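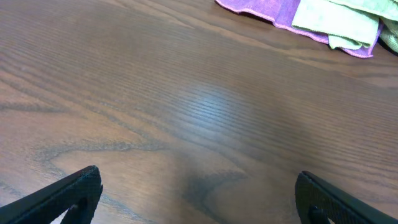 I have been trying the two finger sets on the cloth task, and I think the wrist camera exposure needs sorting out before we decide between them. Both sets were run on the same arm with the same controller settings, so the only thing changed was the fingers. With the Norine pair fully open, both tips stay in view at the bottom corners, black against the wood, and you get a good wide stretch of table between them. The trouble is further up. The overhead light leaves a pale patch on the table just above and right of the middle, close to the pink-purple cloth, and the auto exposure keeps reacting to it when the wrist tilts. The hem of that cloth still reads well to my eye, but the edge finder loses the pale green one quite often and then picks a fold well inside it.

I fixed the exposure by hand and ran the set again. The edge finder did better with the green cloth and no worse with the pink. I would like to keep it fixed for all further runs, whichever fingers we end up with.

On the fingers themselves:

Norine. The textured face holds a single layer of cloth without much force. I had it down to the lowest setting the controller would take and it still lifted. The blunt tips are a nuisance when the cloth is lying flat, because they push a ridge in front of them before they get hold of anything. Coming in at a slant helps. Coming straight down does not.

Deschamps. Thinner tips, and they get under a hem more easily. They also flex sideways when closing on a thick fold, and after 30 cycles I had to re-zero the opening. I did not have to do that with the Norine pair. The other drawback is that from the present camera mount you only see the very ends of the tips when the gripper is open, so the alignment check fails unless you close it part way first.

To Odette's questions, quoted below:

> From: Odette Huet
> Subject: [gripper-trials] Norine or Deschamps fingers for cloth
>
> Hello all,
>
> Rutell want to know by the end of February which finger set we are
> keeping, as they will only supply spares for one. Getachew, could
> you let the list know:
>
> - whether either set marks the table if it touches down
> - whether the wrist camera can stay where it is
> - whether you have seen the Kuvetti controller drop the grip
> when the arm stops suddenly
>
> I had the last of these happen twice on our bench and I don't know
> if it is the controller or my wiring. The log showed a gap of
> 700 ms each time and then it carried on as if nothing was wrong.
>
> Odette

Marks: I touched down with both sets at low speed and found nothing on the wood afterwards. I would not try it at full speed with the Deschamps tips.

Camera: it can stay for Norine. For Deschamps it would have to be tipped down a little, and then we lose the far part of the table, where the cloths start.

Controller: I have not seen a dropped grip. I did see a gap in the log, but the arm was standing still at the time and the gripper was open, so it would not have shown up any other way. I am on firmware 2 and still using the short cable that came with it. Which firmware do you have, and how long is your cable run? If you can send me the log I will put it next to mine.

At the moment I lean towards Norine, mostly for the camera and for not having to re-zero. I still want to run both sets on the green cloth with the exposure fixed, as my Deschamps runs were all done on auto and that is not a fair comparison. Please don't tell Rutell anything until I have posted those.

Does anyone have a spare diffuser for the overhead light? Any size will do, I can cut it down.

Getachew Dinsa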